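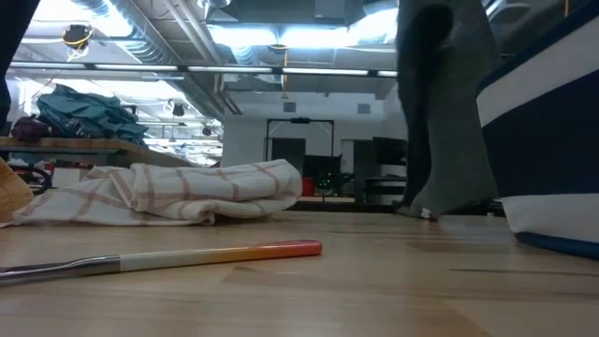

Who decides when a robot is allowed to work at the same table as a person? The people who run the room decide, and they ought to have it in writing before anybody switches anything on.

I went to the open day at Giteo in December with that question in my pocket, and I came home with a much longer answer than I had bargained for (and a very full notebook!). My host was Jaqueline Mendoza, who met me at the door and handed me the house rules before she offered me coffee. They fit on 2 sheets of paper, printed large, and she waited quite patiently while I read every line.

Giteo works on household chores: folding, tidying, putting kitchen things back where they belong. It is gentle work with everyday objects like a dish towel on a wooden table, and I will admit I expected the safety talk to be gentle too. Well, it was friendly, but it was thorough. Every task has its own risk assessment, and a new object on the table means the assessment gets opened again. Isauro Cuautle told me a long kitchen utensil is treated quite differently from a towel, as it reaches farther than the hand holding it and the stopping distance has to allow for that. I had never thought of it that way.

The shift rules were my favorite part. Before the first run of the day the operator goes through 13 checks and signs at the bottom, and the emergency stop is pressed for real, every time – no looking at it and nodding. One person operates and a second person watches, and the watcher may stop the run without giving a reason. Sota Kudo said that last rule took some getting used to, especially for people who came over from Skesik, where the operator had the final word.

Near misses go into a book within 24 hours. Fulgencio Tovar let me leaf through it, and I liked how ordinary the entries were: a sleeve too close, a cable moved and not put back, somebody reaching in to straighten a cloth. Names are left out. I asked whether people write things down that they could have kept quiet about, and he turned to an entry of his own.

We had a good long chat over lunch about written standards, and whether small workshops can keep up with them. Nicanor Alarcón, visiting from Escobedo like me, thought the paperwork would swamp his shop. Jaqueline offered him a copy of the checklist to mark up as he pleased, and he took it.

The next open day is planned for the Clondby site. Closed shoes are required, and long hair has to be tied back.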